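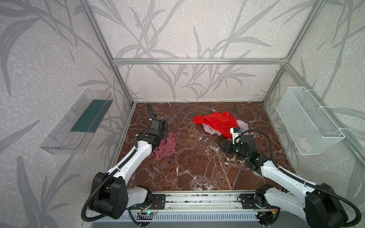 Musa, n.º 75, página 2

Voltei a dobrar roupa esta semana, e o monte começou como começa sempre: uma peça rosa-velho toda amarrotada de um lado, a vermelho-alaranjada atirada para cima de um pano lilás do outro. Adoro este vermelho! Tem um ar enrugado e meio transparente que perdoa tudo, por isso dobro-o ao meio, enrolo e está feito (ferro, nem vê-lo). Já o rosa pede paciência: estico as pregas com a palma da mão, devagarinho, e só depois é que dobro.

O tampo que imita mármore castanho-avermelhado ajuda imenso, porque as cores claras saltam logo à vista. E o papel de parede de canas e folhas cinzentas, confesso, continua a ser a minha perdição.

Várias leitoras de Trudumport escreveram em janeiro a perguntar por cestos de parede. O meu é de rede branca, preso com duas abraçadeiras brancas, e serve para as peças pequenas. Na loja Toprak vi um parecido por 599, mas achei caro e vim embora. Para a próxima falo de gavetas!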